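八月 下午三点四十 卫浴间工位
手部对比:Lunent 三指手与 Prernura 五指手,任务为刷马桶

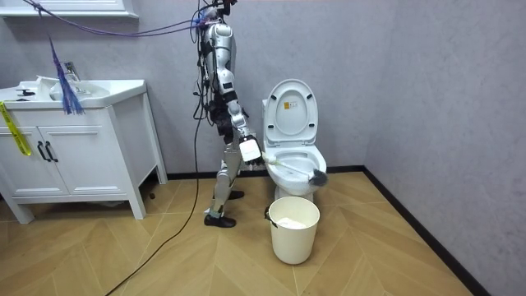

上午把两只手各跑了一轮,结果比我预想的好太多,趁还记得清楚赶紧写下来。

先说握刷柄。刷柄又细又长,受力点全在远端,稍微一歪,手腕就要吃一大截力矩。Lunent 那只一直有个老毛病:指腹硬,夹紧之后刷柄会绕着夹持轴慢慢转,刷头一顶到内壁就偏。这次换了 De Luca 的软指垫,转动明显小了,我盯着曲线看了好几遍,真的高兴!Prernura 那只包得更满,几乎不转,缺点是合拢慢,而且拇指根部容易先碰到刷柄,要把预抓姿态往外让一点。

数据(控制器都是 Fundura,同一套增益):
控制周期 2 ms,没有动。
两只手合计有效抓取 263 次,掉刷的、人工按停的都剔掉了。
力矩日志 1,087 段,已经切好,还没标。
腕部温度没有报警,这一项不用再查。

Venkatesh Thevar 中午过来看了一轮,他觉得问题不全在手上,刷头进桶的角度也有份。他建议先让刷柄在桶沿上搭一下,借桶沿当支点,再往里送。我下午照他说的改了轨迹,腕部力矩峰值一下子就下来了,曲线平得漂亮。之前我老想着全程悬空,白白让手腕硬扛。代价是搭沿那一下会有个小冲击,把阻抗调软以后能接受,再软就开始飘,目前停在中间那一档。

几件零碎的:
1. 刷内侧远端时肘部抬得偏高,下一版轨迹把肘的偏好角往下压。
2. 站姿前后脚错开比并脚稳得多,往前探的时候躯干晃动小,以后默认用这个站姿。
3. 地上那根粗线走动时要有人理,转身大于半圈就先停下来。
4. 软指垫沾水以后的摩擦系数还没测,今天全是干刷,结论先别往外说。
5. Prernura 的手偶尔丢一帧指尖力,重插接头后没再出现,先记着,再出现就抓包。

现在让我选的话,刷马桶这个活我倾向 Lunent 加软指垫。它轻,合拢快,失手以后重抓也利索。Prernura 留给拧龙头和拿抹布,那边手指多的好处才用得上。不过 Venkatesh 还是看好五指手,说预抓姿态调好以后慢的那点可以补回来,等他自己调一版再比。

明天:湿刷,每只手超过 200 次,增益不改,搭沿高度扫三档。软指垫备件只剩一副,开跑之前先去找采购问一声。力矩日志谁有空帮忙标一下,脚本在老地方,读之前记得把时间戳对齐,我上周就在这儿栽过。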